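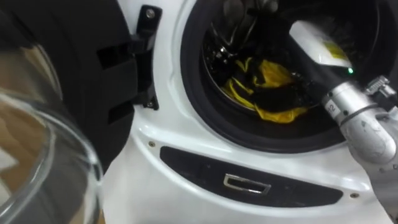
Shared Laundry Room Inspection Checklist

Building: Samarakoon House, Flellumville
Area: Ground floor laundry, drying room, rear corridor
Inspected by: Piyumi Kanagaratnam
Period: May
Work order: 1726
Start time: 8:15 a.m.

Ratings used on this form: OK, Minor (fix at next routine visit), Action (fix before next inspection), Stop (take out of use now). An item with no comment was checked and met the requirement.

Section 1. Access and exits

1.1 Entrance door opens fully and closes on its own. OK
Closer adjusted on the last visit. Door latches from a 90 degree opening without a push.

1.2 Rear corridor clear for its full width. Action
Two folded drying racks and a box of floor tiles were stored against the north wall. The remaining width does not meet the building's own limit of 48 inches. Racks moved to the drying room during the inspection. The tiles belong to the stairwell job and need to be collected by the contractor.

1.3 Exit sign lit, battery test passed. OK

1.4 Floor level, no loose tiles or raised edges. Minor
One threshold strip between the laundry and the drying room is lifting at the hinge side. Screw hole is stripped. Use the next size up or plug and redrill.

1.5 Lighting on a motion sensor, no dead spots. Minor
The sensor does not pick up a person standing at the folding table. Lights went out after 6 minutes with the inspector at the table. Extend the delay or add a second sensor on the east wall.

Section 2. Electrical

2.1 Ground fault protection tested at each receptacle within reach of a sink. OK

2.2 Panel directory legible and correct. Action
Circuits 9 and 11 are reversed on the card. Circuit 9 feeds the dryers and circuit 11 feeds the receptacles by the sink. Card to be rewritten in ink. The same entry appeared on the previous report and was marked closed.

2.3 Working space in front of panel kept clear. OK

2.4 Cords and plugs undamaged, no extension cords in use. Minor
An extension cord was plugged in behind the vending unit. Unplugged and handed to the office. The vending unit reaches the wall receptacle without it if moved left.

2.5 Machine cabinets bonded and covers fastened. OK

Section 3. Washing machines

3.1 Door opens and closes without force, hinge tight. OK

3.2 Door lock engages before fill and releases after drain. OK
Tested on a short cycle on each machine. Release on machine 2 is slower than on the others but within the period given in the manual.

3.3 Door gasket free of tears, hair, coins and standing water. Minor
Fold at the bottom of the gasket on machine 4 held lint and a hairpin. Cleaned. No tear found. Cleaning staff should wipe the fold weekly and leave the door ajar overnight.

3.4 Drum empty at end of day. Minor
Clothing was left in one drum at the evening check on Wednesday. Staff bagged and tagged it according to house rules. The notice giving the collection period has faded and needs replacing.

3.5 Fill hoses dated, free of bulges, connections dry. Action
Hoses on machines 1 and 3 carry no install date. Replace both pairs with Plillance braided hoses from stock and write the date on the collar. Connections dry to a paper towel on all machines.

3.6 Machine level, no walking during spin. OK
Machine 3 moved slightly on an unbalanced load and corrected itself. Rear feet checked, locknuts tight.

3.7 Drain hose secured to standpipe, air gap present. OK

3.8 Detergent drawer clean and slides freely. Minor
Heavy buildup in the softener compartment of machine 1. Soak the drawer in warm water. Do not scrape the siphon cap with metal tools.

Section 4. Dryers and venting

4.1 Lint screens in place and undamaged. Stop (dryer 2)
Screen on dryer 2 has a split along the lower seam, long enough to pass lint into the duct. Dryer switched off and tagged. Do not return to use with a taped screen. Replacement is a stock part.

4.2 Lint screens cleaned after each load. Minor
Screens on the remaining dryers held more than one load of lint. Sign is posted at eye level and readable. Consider a second sign on the dryer doors.

4.3 Duct rigid metal, joints sealed with foil tape, no screws projecting inside. OK

4.4 Exterior hood flap opens under airflow and closes after. Action
Flap for dryer 1 stays half open with the dryer off. Lint packed around the pivot. The hood is reached from the yard and requires a ladder and a second person at the foot.

4.5 Exhaust temperature within limit at full load. OK
Highest reading 148 degrees Fahrenheit, dryer 3, cotton setting, measured at the duct collar.

4.6 Area behind dryers free of lint and stored items. Minor
Vacuumed during the visit. Two socks and a dryer sheet box removed.

Section 5. Water, drains and floor finish

5.1 Shutoff valves labeled, turn by hand. OK
Cold valve for the sink was stiff. Worked through its travel several times and left open.

5.2 Floor drain takes a full bucket without backing up. OK

5.3 Trap primed, no odor. Minor
Slight odor at the drain in the drying room. This drain receives little water. Add to the monthly round.

5.4 Non-slip coating intact in front of machines. Action
The Brestodura coating has worn through in a strip in front of machines 2 and 3. Bare concrete shows at the center of the strip. Clean, abrade and recoat. Room must stay closed for the cure time on the can, so the work should be posted to residents a week ahead.

5.5 Water heater setting and relief valve discharge line checked. OK

Section 6. Chemicals and first aid

6.1 Bleach and acid cleaners stored apart. OK

6.2 Safety data sheets present and current. Minor
Sheet for the old degreaser is still in the binder. Product is no longer on the shelf. Remove the sheet to the office archive.

6.3 Spray bottles labeled. Action
One unlabeled bottle of clear liquid under the sink. Removed for disposal. Contents were not tested.

6.4 Fire extinguisher mounted, gauge in range, tag signed. OK

6.5 First aid kit sealed or complete. Minor
Short of adhesive bandages and one pair of gloves.

Follow-up

Dryer 2: out of service until the screen is replaced and the duct has been looked at from the collar to the first elbow. Photograph the inside of the elbow and attach it to the work order.

Hoses, machines 1 and 3: in-house, no outside plumber needed. Shut both valves, run the pump-out, then disconnect. Keep the old washers out of the new fittings.

Floor coating: quote received, $195 for materials. Labor in-house. To be scheduled after the hose work so that any drips do not fall on fresh coating.

Hood flap, dryer 1: combine with gutter cleaning if that goes ahead this month. If it does not, book the ladder separately.

Panel card: rewrite on the same day as the sensor adjustment, with both circuits switched off in turn to confirm. Item 2.2 is not to be closed from the office.

Items rated Minor can be signed off by the house technician. Items rated Action come back to the inspector with a photograph or a part number. The Stop item requires a repeat visit.

Signed: P. Kanagaratnam
Left site: 11:40 a.m.
Copies: building office, maintenance binder (blue tab)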